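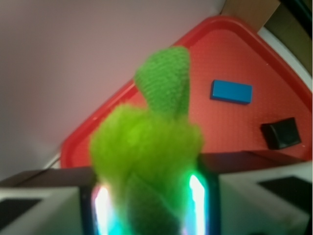 # Post-holiday brain dump, December 26, 2023

Quick one. Leftovers in the oven, 3 loads of laundry to go, no idea where the tape went.

So. The move. Yes it's still on. We leave Stevonport in April and the new place in Lonedov has, wait for it, two closets. Two! For all of us. I've been going through drawers since before breakfast and I'm already sick of my own stuff.

What I've learned so far about getting rid of things:

- Paper is the worst. Found a warranty for a toaster we gave away in the last move. Kept the warranty, gave away the toaster.
- Don't start with photos. I started with photos. Lost the whole morning.
- Cables go in one bag. If I haven't opened the bag by spring it goes, no peeking.
- Small stuff needs a landing spot or it just drifts from room to room. A tray works. A bowl turns into a junk bowl in a day.

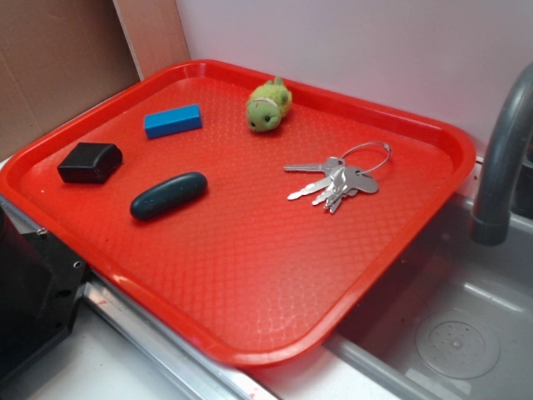 *Red tray by the sink. Keys, blue block, little green plush and co.*

Liesl Rüegg came by with soup and told me I'm doing it all wrong. Her way: pack what you need for 9 days, live out of that, then see what you miss. She did it when she left Mösli and says she missed a colander and that's it. I'd miss more than a colander. But maybe I'll try it with the kitchen, the kitchen is defintely the problem. Why do we own so many lids.

Got the first mover's quote too. 285 just to come look and "reserve the date," which, no. Fabian Marti has a cousin with a van. Fabian always has a cousin with a van. Will report back.

Other things, fast:

Books. Down to 97, from I don't want to say. Library sale takes them in the new year.

Winter coats. Tried them all on in the hallway, sweating. Two go.

The big green armchair. Not discussing it. It comes with us even if it has to live in one of teh closets.

Ok oven's beeping. If anyone near Stevonport wants a waffle maker, or lids, so many lids, leave a comment.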